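4. First use of the Siriwan cooker

Before you cook food for the first time, please do the steps of this section one time. They remove the dust and the smell from the factory.

4.1 Cleaning before first use

1. Take out all papers and bags from inside the pot.
2. Wash the inner pot and the measuring cup with warm water and a soft sponge.
3. Dry the outside of the inner pot completely.
4. Wipe the heating plate with a dry cloth. Do not pour water on it.

CAUTION: Never put the cooker body in water. If water enters the body, do not connect the plug. Call the Grirbridge service desk. 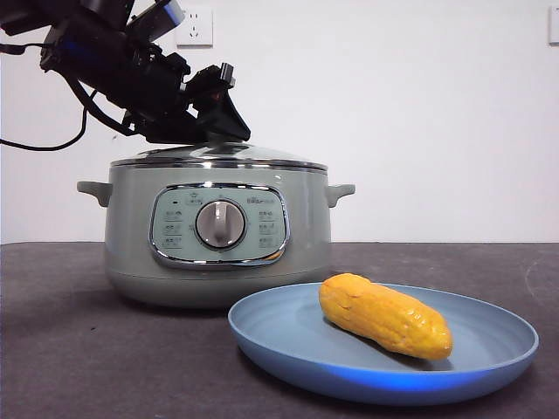
Choose a flat and dry place for the cooker, with 200 mm of free space on every side. Do not place it under a shelf, as the steam can damage the wood. The drum-shaped body, in pale sage green on this model, becomes warm during cooking, so please keep curtains and plastic things away from it. Connect the plug directly to the wall socket.

4.2 Test with water

1. Pour 500 ml of clean water into the inner pot.
2. Put the pot in the body and turn it a little left and right, until it sits flat.
3. Close the lid and press COOK.
4. After 38 minutes press STOP and remove the plug.
5. Wait until the pot is cold, then pour the water away.

Note: A light smell is normal during this test. If you see smoke, remove the plug at once.

Note: For the small pot (Brakel type, sold separately) use 200 ml of water in step 1. The other steps are the same.

4.3 Spare parts

Lid seals and cups can be ordered from the Sostside parts shop. Please write the model number from the label under the body in your order.

Text: Eirini Sotiropoulos. Checked by: Pornthip Kongkaew.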